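Andwood Home Support
Ticket 74-200: Cabinet drawer sticks, sofa cushions slide forward
Status: Closed
Opened: 9/4/23
Customer: Mehrangiz Bakhtiari
Products: Mokuleo low cabinet (mint), Texier sectional (gray/mustard)

Customer message
The drawer in the green cabinet stops halfway when I pull it. I have to lift the front to get it the rest of the way. Also the seat cushions on the sectional creep forward, and by the evening there is a gap at the back. Both were delivered in the same order. I have not taken anything apart.

Support reply 1
Thank you for writing. Please empty the drawer and try it again. If it still catches, pull it out fully and look at the runners on both sides. Tell us if a screw head is standing up. For the sofa, please check whether the grip mat is under the seat cushions. It ships rolled up in the bag with the feet.

Customer
Drawer emptied, same thing. One screw on the left runner is sticking out and I can't turn it any further. It just spins. I found the mat still in its bag. I didn't know it was for the cushions.

Support reply 2
A spinning screw means the hole is stripped. We are sending a repair pack (part 200, Celus runner screws, one size longer). Allow 7 days. Please leave the drawer out until it comes. Cut the mat to the depth of the seat and lay it under the cushions with the rubber side down. Please also check that the drawer has room to open.

Customer
Photo attached. I put the mat in this morning.
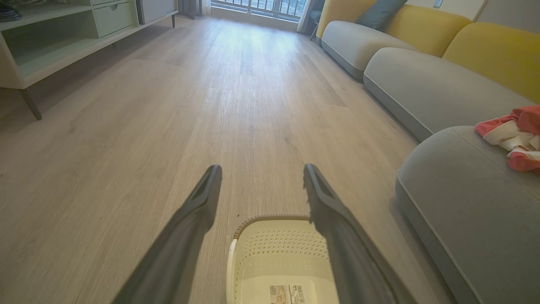
Attachment 1: sectional on the right, green cabinet on the left, basket in front.

Support reply 3
Received, thank you. There is open floor between the two pieces, so we don't think space is the problem. Please go ahead with the screws when they arrive. Use a hand screwdriver and stop when the head is flush with the runner.

Customer
Pack came. Changed both screws on the left side and the drawer now opens all the way. I left the right side alone. The cushions still move a little but the gap is much smaller.

Support reply 4
Good to hear. A little movement is normal with the mat. If it gets worse, reply to this ticket before the end of October and we will send a second mat at no charge.

Ticket closed by support.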